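Flistitz members get a secondhand arm sorting the odds and ends

The big robot in the back bay at Flistitz is finally picking things up, and if you have walked past that corner in the evening lately you will know how hard it is not to stop and stare. After a winter of wiring, head scratching and a lot of very slow test moves, the group behind the Zoteck project has its KUKA arm reaching into a metal bin, choosing an object and lifting it out without any help.

Zoteck started as a bit of a dare. The workshop was offered an industrial arm that had spent its first career in a parts plant, on the condition that somebody came to fetch it. The asking price was $800, which is a lot of money for a shared shop and almost nothing for a machine of that size. Members chipped in, the arm arrived on a rented trailer in December, and then everyone found out how heavy a robot base is when you want to move it two feet to the left.

The aim is simple to say. The shop takes in boxes of donated bits for its kids' build days, everything from toy wheels to kitchen sponges to blocks of plastic in no shape you could name, and it all lands in one heap. Zoteck is supposed to look at the heap, pick out one item at a time and put each in the right tub. Anyone who has spent a Saturday morning up to the elbows in that heap will see the appeal!

Picking from a jumble is a much harder job than the arm was built for. In a factory the part is always in the same spot, facing the same way. In a bin, things lean on each other, roll, hide, and slide down the walls. A soft thing squashes, a hard round thing squirts out of the fingers like a bar of soap. The team has kept a log from the very first try, and the count stood at 881 attempts when we went to press. The early pages are mostly misses. In the latest batch of 90, the arm came up holding something 20 times in a row at one point, and there was cheering you could hear from the wood shop.

The software is home grown and goes by the name of Drarkia. It takes a picture of the bin, makes a guess at the best place to grab, and sends the arm down at what can only be called a polite speed. Everything is capped well below what the motors could do, there is a stop button on each side of the bay, and no one goes inside the taped line while the power is on. The team says they would like it faster some day, but they are in no hurry, and watching it think for a moment before it goes in is half the fun.

Most of the work these last few weeks has been down at the business end. The gripper has been rebuilt more times than the log bothers to record, with the fingers getting longer so they can slip down between things instead of shoving them about. The cables were the other headache. A wrist that can twist that far will happily wind its own wiring up tight, so the bundle has to have enough slack to follow every move and still stay clear of the fingers.

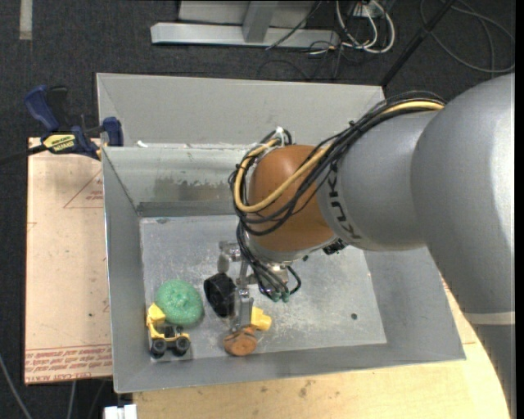 Next on the list is a second round of tests with fuller bins, which everybody expects to be humbling. Small flat things are still trouble, and so is anything that ends up tight in a corner, where a finger can't get in behind it. One plan is to let the arm give the object a nudge toward the middle first and then go back for it. A first version of that is already in Drarkia and was due to be tried out after the current batch.

There is also talk of a smaller sister project called Javier, a tabletop arm made from printed parts that would run the same code. It could go along to school visits, something the big one will never do, and it would give newer members a machine to learn on where a mistake costs a few cents' worth of plastic. The parts list is pinned up by the kettle and already has scribbles all over it.

Zoteck runs most evenings from 7 p.m. and visitors are welcome to watch from behind the line. Members who want to join in should put their name on the sheet by the bay. Help is wanted with the code, with machining new fingers, and with bringing in strange objects for the arm to try. Nothing sharp, please, and nothing you want back in one piece.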